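# 家事ロボットの台所作業

**家事ロボットの台所作業**(かじロボットのだいどころさぎょう)とは、食器の片付け、調理器具の出し入れ、台拭きなど、家庭の台所で生じる雑多な仕事を汎用のロボットアームに行わせる試みの総称である。

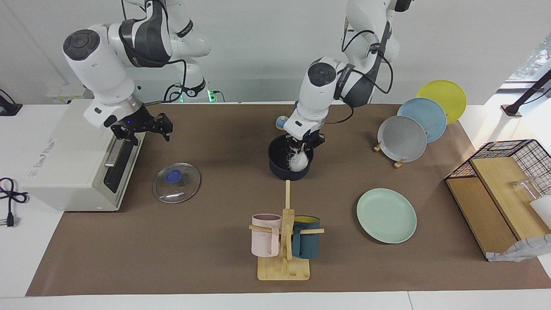
台所用品を並べた作業台と双腕ロボット。一方のグリッパーが紺色の鍋の中へ伸び、白く半透明のものをつかんでいる。

## 概要

工場の溶接や搬送では、機械はとうに人間の速さを超えている。ところが台所となると話は一変する。皿は薄く、マグカップの取っ手は向きがまちまちで、ガラスの蓋は光を反射し、布や袋はつかむたびに形を変える。人が何も考えずにこなす動作の一つ一つが、ロボット工学にとっては第一級の難問であり、それがこの分野のたまらない面白さでもある。

研究では二本の腕を備えた構成が広く使われる。片手で鍋を押さえ、もう片手で中身を取り出すといった分担ができるためで、二本指の単純なグリッパーでも扱える作業の幅は驚くほど広い。

## 作業の種類と難度

### 硬い物の取り扱い
皿立てに皿を差す、マグツリーにカップを掛けるといった作業は比較的進んでいる。物の形が変わらず、置き場所も決まっているからである。ただし平らに置かれた皿を台から拾い上げる動作は今も難所で、縁に指先を入れる隙間がほとんどない。台の端まで滑らせてから挟むという、人間の子どものような工夫を見せる方式もある。

### 柔らかい物と透明な物
布巾やポリ袋のような変形する物は、どこをつかめばどう動くかの予測が難しい。透明なガラスは深度センサーが距離を読み違えやすく、蓋のつまみに色が付いているだけで認識がぐっと楽になることもある。

### 扉と家電
小型オーブンの扉の開閉では、取っ手の軌道に沿って力を加減しなければならない。力が強すぎると本体ごと動き、弱すぎると扉が途中で止まる。

## Fondstead試験

Drastusが公開した評価手順で、家庭の台所を模した作業台で6種類の片付けを繰り返す。2022年4月に行われた回では2301回の試行のうち924回が、人の手を借りずに最後まで完了した。半数に届かない数字だが、初めて見る配置も含めての成績であり、関係者の間では明るい知らせとして受け止められた。失敗の多くは布と袋に集中していた。

Coppensはこれとは別に、501回の食器掛けだけを記録した映像集を公開している。カップを落としかけて空中で持ち直す場面もあり、見ていて飽きない。

## 実用化の見通し

「もう家事を任せられるか」という問いへの答えは、現時点では「一部なら、見守りつきで」である。決まった台の上で決まった食器を片付ける作業はかなり安定してきた。一方、住人が毎日物の位置を変える本物の台所で、食後の片付けを丸ごと引き受ける機械はまだない。速度も課題で、人が数秒で済ませる動作に分単位の時間をかける例が珍しくない。

飲食店の裏方など、食器の種類が限られる職場では導入の条件が家庭より緩い。Mulemariは厨房の棚戻しに用途を絞った双腕機を開発しており、夜間の無人運転を目標に掲げている。

## 関連項目

- 双腕ロボット
- 模倣学習
- 柔軟物操作
- 食器洗い機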